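4.2 Recall of patients between check-ups

The recall letters were sent from the practice in Gilton in the same way as in Kaso, on the first working day of each month. A patient who did not answer received a second letter after 30 days. We did not telephone in this phase, because the reception staff of the two practices have different working hours and the comparison would not be fair.

Of the 3094 adult patients on the two lists, 400 were selected for the closer follow-up. The selection was made by the list number only. Persons with full dentures were left out, and also persons who had moved out of the district before November. In this group we recorded the date of the last check-up, the state of the gums at four places in the mouth, and whether the patient used any cleaning between the teeth. The gum score is the one of Wiegand, with the small change described in Section 3.

The score was better in patients who had come at least once in the year. The difference was clear for the lower front teeth and weak for the back teeth. We think that the habit of brushing explains a part of it, but our questions on brushing were too general to show this. Many patients wrote only "twice a day", and this answer does not tell us how long or how well they brush.

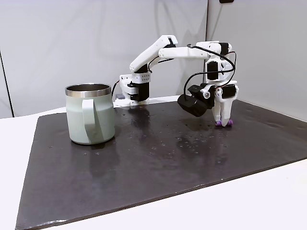 Figure 3. White robotic arm with two-fingered gripper over a dark work mat; a mug is on the left side of the mat.

A second limit is the examiner. In Gilton all gum scores were taken by one dentist, while in Kaso the work was shared between two. Before the study they scored the same patients at the Buvwood clinic and agreed well, but this was not repeated later. For the next phase we will ask both practices to repeat the comparison every half year.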